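Teaching a Tabletop Arm to Pick Up a Sponge – Part 3: Grip, Approach and Cables

Posted August 1, 2019, under Workshop Builds

Welcome back! If you followed the first two parts you should by now have an arm bolted down, a gripper that opens and closes when you ask it to, and a small camera looking out past the fingers. We had all of that running in the shared workshop on Stustley Lane by the middle of July, and then spent a good deal longer than I care to admit getting it to pick up one kitchen sponge without making a mess of it. This part is everything we learned, written down in the order I wish we had done it.

You will want the Mahuika control software open on the laptop (any version that lets you set a closing limit will do), a small screwdriver that fits your pivot screws, a handful of cheap scouring sponges, and some patience. A cup of tea does no harm either, as long as it stays well away from the arm.

Step 1. Set the closing limit

A sponge is a lovely thing to start with, because it forgives you. Close too far on a block of wood and something has to give, usually a screw. Close too far on a sponge and it just folds up between the fingers. The trouble is that it forgives so much that you can go on for days with a bad setting and never notice it.

Open the gripper fully, put the sponge between the fingers by hand, and close in small steps. Our controller counts from 0 for wide open, and we settled on 397 as the stopping point. Yours will be different, so please don't copy the number! What you are looking for is a sponge that stays put when you tug on it gently, with its middle still a little springy.

Now lift it a short way off the table and look at the wrist camera picture.

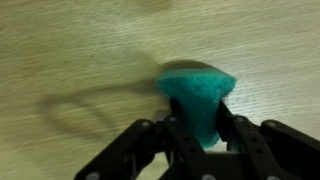
Held low, with both fingers on the narrow part. The top spreads out like a mushroom when it is pinched this hard.

A shape like that tells you there is plenty of grip and some to spare. Back the limit off a little at a time if you want to be kinder to your sponges. While you are in close, go over the pivot screws in the linkage as well. They should be snug, but the plates still need to swing freely, and it only takes one tight joint to make the fingers close unevenly.

Step 2. Lay out the table and find your approach height

Move the arm up until the camera takes in the whole width of the table, and save that as your home position. Every attempt starts from there, so it is worth fussing over. Check that both fingers show at the bottom of the picture, one on each side, so you can judge where they are going to land.

Put the sponge near the middle, then add a few ordinary things nearby. We used a couple of pens and a glass cup. I was all for practicing on a bare table for another week, but the extra objects taught us more in one evening than the bare table had in several. Pens are good because they lie at an angle and you have to plan around them. Clear glass is hard for a camera to make out, and you may as well find that out early. Go slowly when there is glass on the table, and keep a hand near the stop button.

Turn the sponge a few degrees between attempts, too. If it always sits square to the table, you will end up with a program that can only pick up square sponges, and then you will have to come back and do this step over again. (Ask me how I know.) 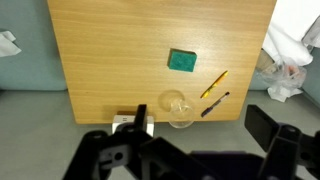 Step 3. Come down straight

Bring the gripper over the sponge first, stop, and only then lower it. Our early tries came in on a slant to save time, and the leading finger kept pushing the sponge along in front of it like a little snowplow. With a pause above the target the whole move is slower, but you get a moment to look at it from the side and see whether the fingers are going to straddle the sponge or land on top of it.

Our sequence in the Mahuika editor goes like this:

Home position, gripper open
Move across until over the sponge
Turn the wrist to match the sponge
Pause for 3 seconds
Lower straight down
Close to the limit from Step 1
Lift, pause again, and return

Follow the cable with your eyes while you do this. It needs enough slack at the wrist for a full turn, and it should be strapped to the arm higher up so that the slack can't wander. Turn the wrist all the way in both directions by slow jog before you let the program do it.

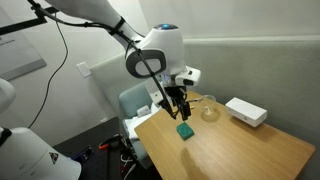
Over the sponge, fingers pointing down. Note the strap holding the thick cable against the upper part of the arm.

Step 4. Run it in batches

We ran ours in batches of 16 and wrote down every miss in a notebook, with a word or two on what went wrong. The first batch had 8 misses, nearly all of them from the wrist being turned the wrong way, and once that was fixed the list got pleasantly short. Change one setting per batch, or you will never know which one helped.

Save your settings under a new name before you stop for the night. Part 4 will cover setting the sponge back down in a chosen spot – a fair bit fiddlier than picking it up, I'm afraid.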